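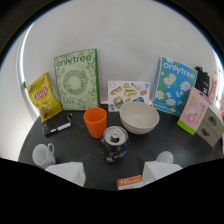
Wednesday, July 17, 2024. Second day with the Lumenta trial kit, the hand-held gripper plus the recording and upload service. Lumenta's sheet says "any household clutter, no preparation." Fine, so I took them at their word and loaded the round table with the orange cup, the white bowl, the mug, a crushed can, the chip bag and the two onlytree covers at the back. The can is the one I care about. It's dented all over and dark, and their sample clips only ever show nice clean cylinders.

Plan is 40 takes per layout. Got through 18 before lunch. The trigger is comfortable, I'll give them that. The wrist gets tired sooner than the brochure suggests, and the grip has no strap.

Complaints so far:
- Upload client rejected three takes with "quality low" and no other word. I watched all three and can't tell them from the ones it kept.
- Price is per 1000 accepted takes, and they decide what's accepted. Rozália has asked for the criteria in writing. No reply.
- The small white ball sits close to where the right finger comes in, and I lose sight of it on the approach. Move it next layout, or leave it and see if their labels notice?
- Fingers are "swappable in seconds." Took me a good deal longer, with a hex key that isn't in the box.

Pleslow used the Rerkum kit last year and had 134 usable takes at the end of a week, which sounded poor at the time. I'd like their raw numbers before we call Lumenta better.

Not signing anything for September on the strength of a demo. R. Vincze wants a yes or no for Didham. Currently no, could move to maybe if the rejected takes get explained.

To do: finish the other 22, wipe the table, buy a hex key.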